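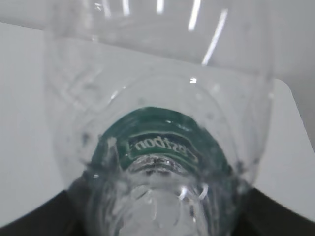 Bouteilles transparentes et nuage de points troué

puvex_77
Bonjour à tous. Pince deux doigts, caméra au poignet, bouteille en plastique incolore. Sur 200 essais, le planificateur en abandonne 18 faute de pose valide. La profondeur traverse la paroi et me renvoie fièrement la table. Seule l'étiquette verte existe, aux yeux du capteur. Des idées ?

Da-eun Geum
Classique. Segmente en RGB, jette la profondeur dans le masque et ajuste un cylindre. Chez Ivbridge on tourne comme ça depuis février.

gradient_perdu
Un cylindre, avec un goulot et des nervures partout ? Bon courage pour l'axe. Et les reflets vont te couper le masque en deux.

Da-eun Geum
L'axe se cale sur la bande de l'étiquette. Les reflets, ça se filtre — mal, mais ça se filtre.

Ji-hoon Yang
Pas d'accord. Vue en enfilade, l'étiquette n'est plus qu'un arc, et on lit le logo à l'envers à travers le plastique. Mon OCR en a fait une marque scandinave. Prends plutôt une seconde vue avant l'approche, quitte à perdre 9 secondes.

puvex_77
9 secondes, mon chef va adorer. J'essaie le masque dimanche, puis la seconde vue quand j'aurai épuisé ma fierté.

gradient_perdu
Donc lundi.

Sujets récents
Triltia : le nœud de planification redémarre tout seul
Calibration main-œil, dérive après changement de doigts
Bang 2 : quelqu'un a compris les logs ?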